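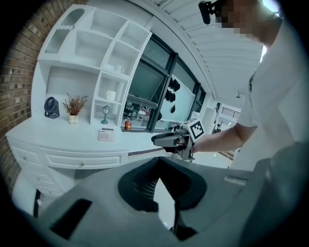
White shelves on the brick wall, cup in one of the upper cubbies, mug one down and over to the right.

Print | E-mail

31 Mar 2020. Shelves

Right, the white unit. I've been meaning to write this up since January and kept putting other jobs in front of it, so most of this is me catching up with my own scraps of paper.

Went over the whole thing with a tape this morning. The cubbies are all sorts of sizes, as we knew, and I'd been guessing at what would go where (badly, see the Trokden box files, which I'd have sworn would stand upright and don't). The widest opening I measured is 379 mm across. I wrote it on the back of the Kariuki delivery note first and then copied it in here before I lost it, so please don't throw the note away until I've checked I copied it properly!

I do love that scalloped opening in the top left corner but it is a pain to plan for. Anything square you put in there looks wrong, and anything tall catches the curve. My vote is still something low and round, maybe the big jar of string. I tried it on paper and it ought to clear. If anybody wants it for a plant, fine, but you're the one getting the steps out to water it.

Most of the compartments are still empty and I'd like to keep it that way till the labels are sorted. I know it's tempting to shove things in. Last time we did that we spent an entire afternoon pulling it all out again, and I found my good scissors behind a stack of Ostuvus catalogues from two moves ago.

Cup and mug: leave them where they are for now. I want to see whether people put them back in the same cubby if there's no label at all. If they drift about all week then the drinks things need a proper home, probably lower down so everyone can reach. I was going to give them one cubby each but that seems greedy even with all the space we've got. Two to a cubby, I think, with the small cups in front.

Labels. I ordered 14 of the clip-on holders from Starkov, the plain ones, on the grounds that stick-on ones take the paint with them when they come away (we all remember the cupboard door). I haven't tried one on the shelf edge yet. If the clip is too tight I'll open it up a touch with the flat pliers and a bit of cloth, and if it's too loose then it's back to card and string and I'll stop spending money.

Brick side: I ran a duster down where the unit meets the wall and got a fair bit of grit off it. I suspect it's the mortar. Didn't go at it with anything harder. Would be good to look at it again in a couple of weeks and see if it has built up, and if it has, the paper stock goes at the far end away from it.

Still to do:
- check 379 against the delivery note
- try one label clip, just one, before opening the rest of the bag
- move the box files, they can lie flat in the wide cubby
- find out who has the long tape, the short one is hopeless above head height
- string jar

Shares: 2 | Comments: 2

Recent entries
Box files that won't stand up
What to do with the Ostuvus catalogues
Paint on the cupboard door, second go
Steps: wobbly foot mended

Print | E-mail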